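3.2 Materials and layout

The sorting task used a commercial set of coloured blocks and a matching blue board with shaped openings. Sets of this type are common in nurseries and have been used in earlier work on shape matching, including the Vinden tasks, so their general properties are well known. We chose the set for two reasons. The blocks differ clearly in outline when seen from above, and each is tall enough to remain standing in its opening without being pushed fully home.

All sessions took place in the same grey bin, which has a flat floor and sloping side walls. A plain surround was preferred to a table top after the pilot sessions at Nolbridge, where blocks that fell on their sides often rolled out of reach. The board was not fixed down. It could therefore shift when a block was pressed against the rim of an opening, and its position at the end of a trial was recorded together with the state of the blocks.

Blocks were classed by outline and not by colour. A block counted as placed if its lower end was inside an opening and it stayed up without support. Lean was ignored for this purpose, as a small amount of play between block and opening is normal in sets of this kind – a block may tilt to one side and still be correctly seated. Blocks left standing on the floor of the bin were coded as upright but unplaced, and blocks lying down were coded separately. This differs from the Prarnach scheme, which treats both as a single class of failure.

A session consisted of up to 50 trials. After the removal of trials in which the board had been turned over or a block was missing from the set, 2,626 trials were kept. Of these, 1,351 began with the board close to the back wall and the remainder with the board further forward. The starting position was set by hand before each trial and no attempt was made to repeat it exactly. For 16 trials the two coders disagreed on whether a block was seated, and these were settled by a second viewing.

Height was the main source of difficulty in coding. When several blocks stand together on the board, a tall one can hide most of a short one behind it, and the short block may then be missed in a view taken from one side only. Close views were consulted in such cases. They were also of use for the arch-shaped block, whose two short legs are separated by a gap that is hard to make out at a distance (Figure 4).
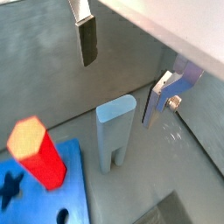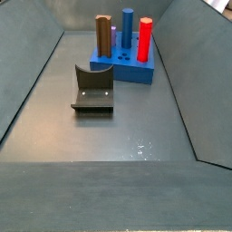
Figure 4. Materials used in the sorting task. First picture: close view of the light blue arch-shaped block and the red hexagonal block. Second picture: wider view of the bin, with blocks of different heights upright on the blue base.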